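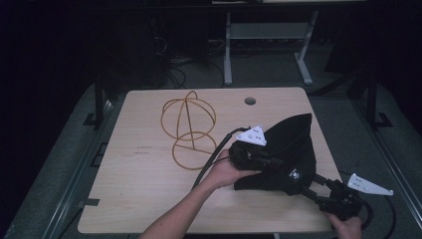 Which finish holds up best on a birch desktop that gets used every day?
Hardwax oil, two thin coats, with a third on the front edge where your arms rest.

Reposting that from the list FAQ as it answers about half of what came in this month. The rest of this is for the person who wrote in about the sit-stand frame. Quoted part first, my reply under it.

> I have a Flarley frame, the dark gray one, and want to put my own
> top on it instead of the one they sell. I bought a birch panel from
> Galleo, 52 inches long. Questions:
> 1. Do I round the corners before or after finishing?
> 2. Where should the cable hole go? The frame has a rail across the
> back and I don't want to drill and then find metal under it.
> 3. Can I screw straight into the panel or do I need inserts?
> Desk will be for soldering and small wire work, some computer use.

1. Before. Do all the shaping first, corners and hole both, then sand, then finish. If you cut after oiling you have to blend the new edge in and it always shows for a year or so. I only take the corners back slightly, using a jar lid for the curve. Large round corners eat space you will want for a clamp.

2. Lay the panel face down on a blanket, set the frame on it, and trace every rail and bracket in pencil. Take the frame off and pick a spot along the back edge clear of the lines. Remember you are looking at it upside down, so left and right are swapped. I did forget this once – the hole came out on the lamp side and I lived with it. Off center is better than dead center if a monitor is going there. A small grommet is enough for two or three thin cables, but check that your biggest plug goes through before you commit to a size.

3. Screws straight in are fine if the top never comes off. I move my desk often, so I use threaded inserts. Drill the pilots with a stop on the bit. Tape works if you don't own a stop.

On the wire work: bare rod will scratch oiled birch, especially if you bend rings on it and turn them as you go. Put down a cork sheet for the bending and keep the bare wood for laying out. Solder needs a proper mat. The Clirnmont one is all right but curls at the corners when it's new.

Cables that run down the side of the frame need slack for the full travel of the legs. Raise the desk all the way, then tie them.

Thread 117 in the archive has the tracing method with measurements for a different frame, and there is a long argument in 722 about inserts if you want the other side of it.

If anyone has put a Mets top on this frame I'd like to know whether the holes line up.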